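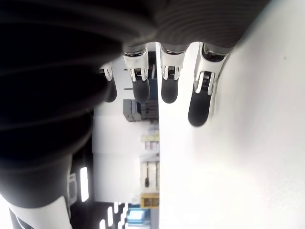 *Figure 1. The four-finger hand next to a white surface, from the wrist camera. Image is rotated as mounted.*

# Evaluation of the Wimico hand kit for a teaching lab

Nazma Selvanayagam, Kiyoshi Sekiguchi, Feven Birhane
Advisor: Sachiko Tamura
Submitted 2020-11-29

## 1. Purpose

The department asked whether the Wimico hand kit can replace the two-jaw Tirnier grippers now used in the manipulation course. The kit is sold as a complete package: hand, sleeve, wrist camera, mounting plate, control box and software. We assembled one kit, mounted it on the lab arm and ran it through the exercises of the current course. This report covers setup, grasp trials, camera placement and upkeep. Price was left out by agreement, as the quote was still open.

## 2. Setup

Assembly followed the printed guide. The mounting plate fit the arm flange without changes. Two points cost time:

- The finger cables are labeled at the control box end only. We swapped two of them on the first try and had to open the sleeve again.
- The software needs a fixed network address, and the guide gives this step in an appendix.

Calibration moves each finger to its end stops and stores the offsets. It has to be repeated after every power cycle. Hinata Ebihara, who maintains the course computers, wrote a short script that starts it at login. The script is in Appendix B.

## 3. Grasp trials

We used five objects from the course set and ran 200 grasps in total, 40 per object. A grasp counted as a success if the object was lifted and held for seven seconds without visible slip.

| Object | Successes (of 40) |
|---|---|
| Foam block | 40 |
| Tennis ball | 39 |
| Plastic cup | 36 |
| Screwdriver | 31 |
| Flat ruler | 18 |

The black fingertips hold well on curved and soft objects. Most failures with the ruler came from the approach: the fingertips are rounded, and they pushed the ruler along the table before they could get under it. Sliding it to the table edge first solved this in later tests, which are not included in the table. The screwdriver failures were mostly rotation about the handle after lift.

We also tried closing the hand at reduced force on the plastic cup. The lowest setting did not hold it. The next setting did, with no dents.

## 4. Camera placement

The wrist camera is the weakest part of the package. In the position given by the guide, the sleeve fills much of the upper left of the image and is out of focus. As Figure 1 shows, the finger nearest the sleeve is mostly hidden, while the one farthest from it is in view down to the tip. A student who wants to check contact on all four fingers cannot do so from this camera alone.

Large plain surfaces are a second problem. In Figure 1 the white surface takes up the right half of the image and offers very little detail for feature matching. The tracking demo supplied with the kit lost its position repeatedly in front of surfaces like this. A printed marker sheet taped to the surface was enough to keep it running.

The image is also delivered rotated. The driver has a setting for this, but it had no effect in our version – we rotated the image in our own code instead.

## 5. Upkeep

The kit ran for over 4 hours in the longest session without a fault. One screw on the mounting plate worked loose and was refitted with thread lock. Taking the sleeve off means removing the hand from the plate, so a cable check cannot be done between two lab groups. Spare fingertips are sold in sets by Florkby, the regional dealer. We ordered one set and have not yet had to use it.

## 6. Recommendation

We recommend one kit for the advanced section starting in February and keeping the Tirnier grippers for the introductory exercises, where flat objects are common. Before the kit is used in class, the camera should be moved outward on a longer bracket. Kiyoshi has drawn one for the printer in the Ikeda workshop; the drawing is in Appendix C. The bracket has not been tested under load.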